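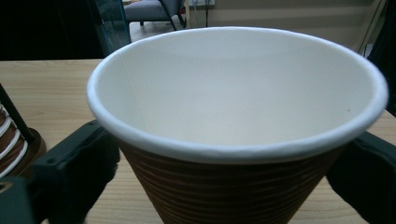
Figure 3. A large paper cup with a ribbed brown outer wall and a pale inner surface, seen from above.

4. Disposal and sorting of paper cups in shared buildings

4.1 Background to the sorting study

The interviews reported in Section 3 showed that office workers were confident about what to do with cans, newspapers and glass, and much less so with hot drink cups. Most people described the cup as paper and expected it to go in with paper. Few mentioned the lining. Cups sold for hot drinks usually have a thin plastic or plant-based coating on the inside so that the board does not soak through, and an ordinary paper mill may not be set up to separate the two. Whether a given cup can be recycled therefore depends less on the cup than on where it is sent.

Double-wall and ripple-wall cups (Figure 3) add a further difficulty. The outer layer is normally plain board with no lining, and it is often brown, which several of our interviewees took as a sign that the whole cup had been made from recycled material or could be composted at home. Colour is a poor guide to either. It does, however, seem to affect what people do, and we return to this in Section 4.4.

4.2 Sites and method

The study took place in two shared office buildings, Lodavance and Prandel. Both have a café on the ground floor run by the same operator and both use the same waste contractor. Lodavance is the larger of the two, with 72 tenant firms, most of them with fewer than ten staff. Prandel has 30. Kitchens are shared between tenants on each floor, and the bins in them are emptied by cleaning staff in the evening.

Before the study began, each kitchen at both sites had three bins, marked for general waste, mixed recycling and food. There was no separate place for cups. The contractor's written guidance asked for cups to be put in general waste, but the posters above the bins did not mention them at all, and the picture on the mixed recycling poster included a carton that some staff had read as a cup.

In the first stage we left everything as it was and recorded where cups were placed. In the second stage a cup bin was added to each kitchen at Lodavance. It was a tall tube with a round opening, next to a small sink for leftover drink and a separate slot for lids. At Prandel no bin was added, and only the posters were changed, so that cups were now shown clearly under general waste. Each stage ended once 2000 cups had been sorted by hand at each building. Sorting was done in the loading bay in the early evening, before collection.

Each cup was entered under the bin in which it was found, its wall type (single, double or ripple), its outer colour, whether a lid was attached, and whether any drink remained. Cups crushed beyond recognition were entered as unknown and left out of the comparison by wall type. Cups found on desks, window sills and in meeting rooms were not included, although cleaning staff at both sites told us there were plenty of them.

4.3 Placement before and after the change

In the first stage the pattern was much the same at both buildings. Mixed recycling was the most common destination and general waste came second. A small share went into food waste, nearly all from kitchens where the food bin stood closest to the door. This last point was not something we had planned to look at. When the bins in one such kitchen were moved during cleaning work in October, the cups stopped appearing in the food bin there and began to appear in the one that had taken its place.

At Lodavance the new cup bin was used from the first day and became the most common destination in every kitchen. The lid slot worked less well. Many cups reached the tube with the lid still on, which meant they did not stack, and the tube then filled long before it should have done. Once it was full, people went back to mixed recycling. Cleaning staff dealt with this on the busiest floors by emptying the tube at midday as well as in the evening, an extra task that had not been allowed for in their hours.

At Prandel the new posters produced a modest shift towards general waste. The change was clearest in the kitchen used by the building's own management team and faint elsewhere. Several tenants said they had not noticed that the posters were different.

4.4 Wall type and colour

Brown cups were more likely than white or printed ones to be placed in food waste, and this held for both buildings in the first stage. The interviews suggest a reason: the words "natural" and "compostable" were used of brown cups quite freely, including by people who said they had never looked for a mark on the base. The café operator bought its ripple cups from a wholesaler, Jatemia, whose product sheet made no claim about home composting.

Single-wall cups showed a different problem. They were often used in pairs, one inside the other, to protect the hand. Over 200 such pairs were found in the first stage at Lodavance alone. We entered each pair as two cups. A pair uses more lined board than one ripple cup, and the usual argument against heavier cups - that they waste material - needs to take this habit into account.

4.5 Limits

Two buildings are not enough to separate the effect of a bin from the effect of the people who look after it. The cleaning team at Lodavance took a close interest in the study and may have kept the cup bins in better order than would be usual. A third site, Myklebust, was meant to act as a comparison with no change of any kind, but its café closed for refitting before the second stage and its figures have been left out. We also have no record of what happened to the cups after collection, beyond the contractor's statement that those from the cup bins were baled separately.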